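Florin Văduva builds hand-held grippers in a shared workshop in Indley. The current model, the Gurno, is his third. "The linkage took 15 drawings," he said. "The pads were simpler."
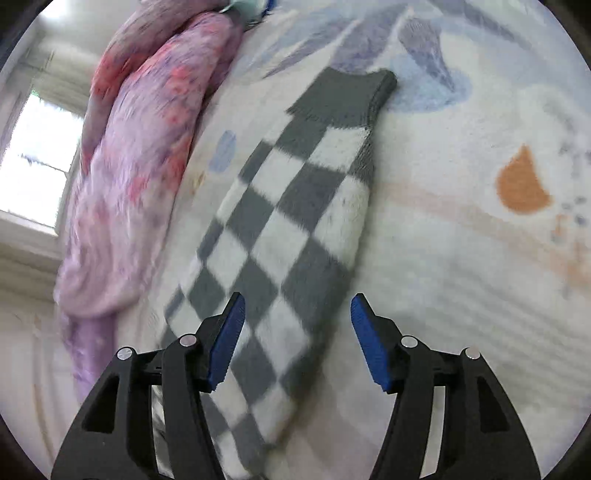
Mr. Văduva prefers household fabric to test blocks. "A block forgives a poor grip. Knitwear does not." He keeps a written record of each trial, which now stands at 501 entries.

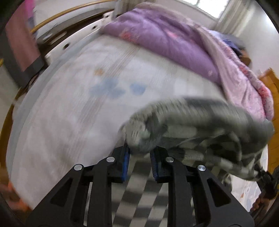 *The Gurno with its jaws closed on the edge of a checked blanket.*

He intends to revise the pivots in January.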